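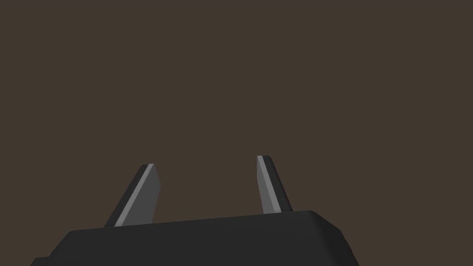 The gripper in simulation, jaws open, against a plain background.

Da-eun Shim has been building a robot arm in a shared workshop in Plomdale since March, and when I turned up on Sunday the arm was on its third elbow. The gripper, she told me, was going well. She meant the one on her laptop.

I have heard this before. Home robotics runs on simulation now, and it's easy to see why. A simulated finger doesn't snap at 11 at night when the hardware store is closed. Shim had run 667 grasps in a program called Stotano before she printed a single part, and the software scored most of them as a success. What it scored them on is a fair question. The block in the program was always the same block, and the floor was always level.

The workshop floor is not level. Neither is the bench, which leans toward the drill press and has been shimmed with cardboard under one leg. Her real gripper uses a Guneo motor kit that came with 18 screws and instructions for a different model. Close it on a foam cube and it holds. Close it on a mug and it thinks things over, then lets go.

"The sim is for ideas," Shim said, sweeping up. "I don't believe it about mugs."

That put her ahead of most people I meet at these places. The forums are full of smooth clips and very short on second tries. One popular guide, by somebody signing as Yoon, promises a working arm in 60 hours – a figure that leaves out sanding, waiting for parts and finding the wire you cut too short.

She is well past 60 and has stopped keeping track. The plan is for the arm to sort her late uncle's jars of bolts, a job she could finish by hand in an afternoon. I said so. She agreed, and went back to the wrist joint, where a bearing had been pressed in crooked and would have to come out again.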